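Can a robot tidy your bedroom yet?

Stullville Science Club for Kids > Explainers > Machines and Us

My mum says I ask this question every time I have to unload the dishwasher, and I'm a grown-up now, so you can imagine how long it's been going on. Where is my chore robot? I've wanted one since I was seven. I want it to find my odd socks, put the lid back on the peanut butter and sort out the bits drawer in the kitchen (ours has batteries, string and a key that doesn't open anything).

The short answer is: not really, not yet. The longer answer is much more fun, so let's get into it!

Some machines are already brilliant at one job. Your washing machine is one. It fills itself up, swishes, drains and spins, and it never gets bored. A robot vacuum can find its way around the lounge room, although ours at Omberg Street got stuck under the couch so often that we gave it a torch sticker. But ask a washing machine to fold a T-shirt and you'll be waiting a long time. It was built for washing and that's the lot.

A chore robot has to do something harder. It has to look at a thing it wants to pick up, work out where that thing is and which way it's facing, reach over, squeeze just enough, lift it and put it down in the right spot. You do all of that before breakfast without even thinking. Grab something near you now, a pencil maybe. Did you plan where each finger would go? I bet you didn't!

So lots of robot learning starts with little jobs on a table, with chunky plastic parts and pegs. It's a bit like a toddler's stacking toy. 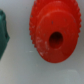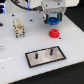 Stullville Science Club for Kids, Robots and Gadgets Team

Look at the red part in the first picture. See the teeth on its edge and the hole in the middle? A hole like that can go over a peg, if you line it up properly. In the second picture a robot arm has hold of a blue part, and there are two dark pegs standing up on a plate lower down. Those two black fingers are all the hand it's got. No thumb, no wrinkly skin, no fingernails for picking at stickers.

Try it yourself! You'll need a cardboard tube standing on its end and a roll of sticky tape with a hole big enough to fit over it. Hold two wooden spoons, one in each hand, and use only the spoons to pick up the tape and drop it over the tube. Now close one eye and have another go. Tricky, hey? I knocked my tube over heaps of times and then the dog took it.

If you miss the tube by a tiny bit, you feel the bump and wiggle the tape until it slides on. A robot has to be taught to wiggle. Some have sensors that notice when they're pushing against something, and some use cameras to check how they're going. Plenty of them still need a person close by to help when a part gets dropped.

Shops and workshops are a bit easier than bedrooms. In a workshop, you can put the same part in the same place every single time, and a robot loves that. Your bedroom is different every day. There's a jumper on the chair, a sandwich crust under the bed and a Nindness dinosaur puzzle with 142 pieces all over the rug. For a robot, that's a seriously hard puzzle before it even gets to the dinosaur.

Will it happen one day? I reckon so, a small chore at a time. Wiping the table might come well before making the bed, since doonas are floppy and change shape whenever you touch them.

Next time we're looking at how lifts know which floor to stop at. Until then, the dishwasher is still your job (and mine).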